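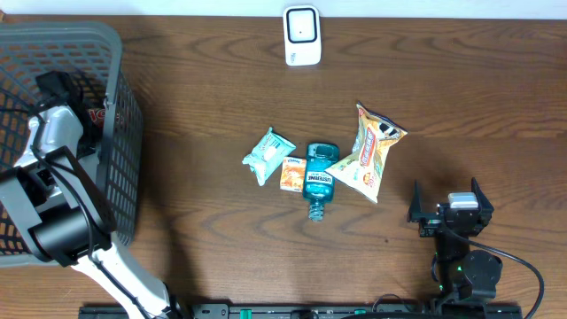 The gripper comparison is past the halfway mark, and I wanted to get this to you before the quarterly call so we can spend the call on the budget and skip the recap. Since my last report in March we've moved off foam blocks and onto real groceries and bathroom stuff, the kind of thing Fusberg's packing customers would hand us on day one. The basket task is the main one now: a gray plastic basket on the left of the table, the white arm reaching over the rim, and a mix of goods in the middle that all misbehave in their own way. A pack of wet wipes is squishy, a small Kleenex box crushes if you look at it wrong, and a Listerine bottle lying on its back wants to roll the second a finger touches it off center. Snack bags are the worst of the bunch and I'll get to those.

What we're comparing

Same two jaws as in the proposal. The Enik gripper is the parallel one with the stiff fingers, and the Plirno is the softer one with a bit of give at the tips. We run each of them under both controllers, the stock one and the Jalali build that Esmaeil Alipour has been tuning for us. That makes four combinations, and every combination gets the same items in the same starting layout before we start shuffling things around.

The target for the full study is 1000 picks per gripper. I know that sounded like a lot when we talked about it, and you asked whether we could trim it. I'd still like to keep it! The small batches were jumping around so much from one afternoon to the next that I didn't trust any of them.

Where we are

Setup is finished. Both arms sit on the one rail along the front of the table, and we've stopped moving them, which sounds silly to report but we lost a lot of March to re-measuring after every little nudge. The cable routing got redone too. The old run was snagging on the basket rim when the arm came back out, so now there's a longer loop at the gripper with more slack at the wrist. It looks messy and it works a lot better.

The first proper batch was 164 picks on the Plirno with the stock controller. I'm not going to quote a success rate yet, partly because we changed the rule for what counts as a drop in the middle of it (my fault, I'll own that one) and the early picks need to be rescored from the logs. What I can tell you is how it felt to sit next to. Boxes were boring in the best way. Bottles were fine as long as the grasp landed near the middle of the body, and bad if it landed up by the cap, where the fingers would slide and the whole thing would swing.

Snack bags are a different story. The soft fingers close on the crinkled part, everything looks great, and then the bag slowly slumps out on the way over to the basket. Esmaeil thinks the stock controller backs off its grip force too early once the arm is moving. I think he's right, but I want to see it on the Enik before I say so in writing. Well, I guess I just did.

Reaching inside the basket

Putting things in is easy compared to taking them out. The sides are tall enough that the wrist has to come in steep, and from the overhead camera the gripper hides the very thing it's about to grab. We've been testing a two-step approach where the arm pauses above the rim, takes one last look, and then goes down on that saved view. It costs us time on every pick. I'd rather be slow for now and get clean data.

We also tried sliding the whole layout over, with the snack packages on the right side of the table, to see how the arm does swinging all the way across and back. The arm's own shadow turned out to bother the item detector more than distance did, especially on this wavy dark wood grain. We may end up adding a second light.

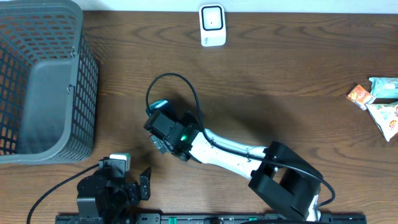
What's next

Finish rescoring the first batch, then swap to the Enik and run the same list from the top. After that comes the Jalali controller on both. Esmaeil has 9 open issues on his build and wants the force one closed before we start, which seems fair to me.

Money and parts

We're on budget. The only unplanned spend was spare fingertips for the Plirno, because the tips wear faster on cardboard than I expected. I'd like to order one more set now so we don't stall in the middle of a run. If you're okay with that, just reply to this and I'll put it through.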